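¿Cómo limpio y retoco una pared clara con gotelé fino sin que se note el parche?

Publicado por marisol_k en Paredes y pintura
156 visitas

Hola a todos. Llevo unos días con la pared del cuarto donde tengo el taller y ya no sé si lavarla, lijarla o pintarla entera y olvidarme. Es una pintura clara, entre blanco y rosa muy pálido según le dé la luz, con una textura finita, como moteada. La compré en Grakine en diciembre del año pasado (el bote ya no lo tengo, claro) y al principio quedó preciosa.

El caso es que ahora le veo unos puntitos oscuros y un tono más rosado hacia un lado, y no tengo claro si es suciedad, la pintura que ha virado o simplemente la lámpara. Pasé un paño húmedo por una esquina y me quedé igual — ni mejor ni peor. Tampoco quiero desmontar el panel azul, que me costó una tarde entera encajar todas las pestañas.

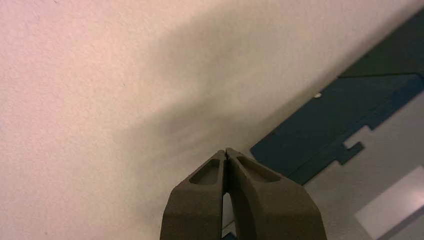
La pared, con el panel azul a la derecha.

Mi duda es doble: con qué limpio los puntitos sin comerme el relieve, y si después puedo retocar solo esa zona o se va a ver el parche a la legua. ¡Gracias de antemano!

Edileuza Queiroz
Hola, Marisol. Yo antes de tocar nada haría la prueba de la luz: apaga la lámpara, abre la ventana a media mañana y mira otra vez. En mi pasillo juraba que la pared estaba amarilla y era la bombilla cálida (me sentí tontísima, ya tenía el rodillo comprado). Si de día el rosado desaparece, deja el color en paz.

Para los puntitos, goma de borrar blanca, de las blandas, y toquecitos sin frotar. Si no salen, agua tibia con una gota de jabón neutro y un cepillo de dientes viejo, muy escurrido. La esponja mágica ni se te ocurra en una pared con textura, le saca brillo y luego eso sí que se ve. Y si al día siguiente de limpiarlos vuelven a aparecer, mira si hay humedad detrás.

En cuanto al retoque — sin el bote original yo no lo haría en medio de la pared. Pinta el paño completo de esquina a esquina y tapa el canto del panel con cinta de carrocero, pegada con cuidado por los recortes. Usa rodillo de pelo corto y poca carga, que si no rellenas el grano.

tonet_85
píntala entera y ya está, en una mañana lo tienes

Forel
Coincido con lo de la cinta, pero quítala con la pintura todavía fresca o te llevas un trozo. En esquinas tan escalonadas como las de ese panel yo además meto una cartulina por detrás del borde, si cabe, y recorto con pincel pequeño. Del jabón no sabría decirte, yo siempre he usado solo agua.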